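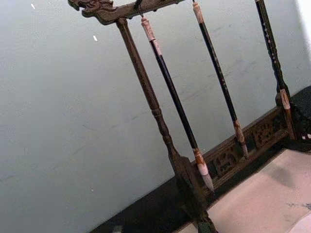 kaltach_kid wrote:
Our club at Liruvside is doing the calligraphy task for the May showcase and I'm stuck on brush pressure! We have 40 demos so far and the strokes still come out way too fat. Anyone else on this one?

paracha_bot wrote:
Record more. We didn't get clean strokes until 900 demos, and I'd do it again.

arko2 wrote:
Disagree, sorry. We got by with 25, but we were super picky and threw out every sloppy one. Look at how you load the brush first (ours was drinking half the dish).

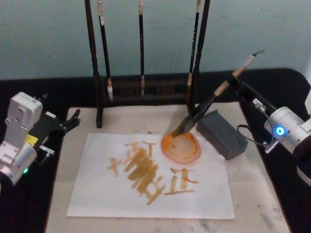 Brush in the orange dish, three characters on the sheet

kaltach_kid wrote:
OK, that middle character is what I mean, the strokes all run together. I'll try a shorter dip on Thursday.

paracha_bot wrote:
Shorter dip, sure, but 40 is still too few.

Comments (2)
inkpot: Try thicker paper too, ours wrinkled like crazy.
mossy: I kind of like the fat strokes!

Contact | © Liruvside Robotics Club Forum | Back to top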